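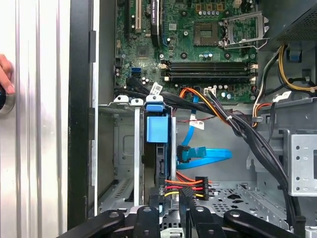

Flinitz, April

**Good books on small-town revival preachers?**

I just finished a history of tent revivals and I'm hooked! Now I want something on one region, ideally with sermons quoted at length (the one I read had 42 pages of notes and I read them all). Any era is fine. What should I get next?

posted by premula_reader

---

**leemans60**

Oh, you're in for a treat! Try your nearest seminary library before you buy anything. Ask for denominational newspapers on microfilm, because the preachers often sent in their own reports, with the sermon text and the number baptized. I read around 130 issues one winter and loved every minute. Start with one county and one decade or you'll drown.

---

**Praltivia**

Seconding the newspapers. Also check church anniversary booklets, they're cheap and some print whole sermons. Mine has 83 pages and the best part is the hymn list.

---

**tentpole**

university press sale tables, usually in spring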